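Institut Skallmont, robotique de service
18 juin 2018

1/12 L'Institut Skallmont rend compte, dans ce fil, de la première phase du projet Solgate, consacré à l'apprentissage de tâches domestiques par téléopération en environnement simulé.

2/12 Le principe est connu : un opérateur pilote le bras à distance, la trajectoire est enregistrée, puis un modèle apprend à reproduire le geste à partir d'un ensemble de démonstrations. La qualité de cet ensemble conditionne tout le reste.

3/12 Les travaux ont porté sur des logements virtuels. Le choix du simulateur a été arrêté en novembre, après une comparaison interne de 3 moteurs de rendu. Les critères retenus étaient la stabilité des contacts et le temps de réinitialisation d'une scène.

4/12 Les opérateurs évoluent dans des passages étroits, entre des murs clairs et des équipements sanitaires, avec parfois un objet de petite taille posé au ras de la cloison. La consigne demande de conserver une trajectoire centrale tant que la tâche n'impose pas de s'en écarter.

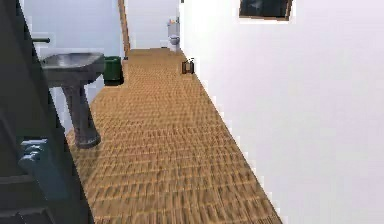

5/12 Au total, 21 opérateurs ont été formés. Chacun a suivi une session de prise en main avant d'être autorisé à verser des enregistrements dans la base commune. Les essais de cette première session ne sont pas conservés.

6/12 La base compte à ce jour 3 000 démonstrations validées. La validation est effectuée par un second opérateur, qui revoit l'enregistrement en vitesse réelle et signale les hésitations prolongées, les reprises et les collisions.

7/12 Deux modes de commande ont été évalués : la manette à six axes et le bras maître Gustitz, dont l'opérateur déplace l'extrémité à la main. Le second donne des trajectoires plus régulières à l'approche des poignées. La manette reste préférée pour les longs déplacements de la base mobile.

8/12 Les portes demeurent la catégorie la plus exigeante. L'opérateur doit apprécier la distance entre la pince et le panneau sans retour tactile, et l'ombre portée au sol constitue souvent son meilleur repère. Il est demandé de marquer un arrêt avant le contact, afin que la phase d'approche soit clairement séparée de la saisie. 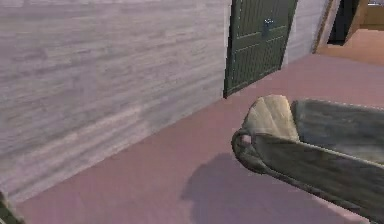 9/12 Le découpage en phases est réalisé par l'outil d'annotation Magyar, développé en interne. Chaque démonstration y reçoit une étiquette d'approche, de contact, de manipulation et de retrait. Les désaccords entre annotateurs sont tranchés lors d'une relecture mensuelle.

10/12 Une limite doit être mentionnée. Les opérateurs expérimentés adoptent des raccourcis que le modèle reproduit mal, en particulier lorsqu'ils corrigent l'orientation du poignet pendant le déplacement. Le guide de téléopération a été révisé sur ce point et sa nouvelle version s'applique à tous les enregistrements à venir.

11/12 La deuxième phase comprendra 50 logements supplémentaires, avec des variations de revêtement, d'éclairage et de largeur des ouvertures. Le passage au robot physique fera l'objet d'un protocole distinct, soumis au préalable au service de sécurité de l'Institut.

12/12 Le guide de téléopération et le schéma d'annotation sont communiqués sur demande aux laboratoires partenaires. Les demandes sont à adresser au secrétariat du projet Solgate, en précisant le type de bras utilisé et la nature des tâches envisagées.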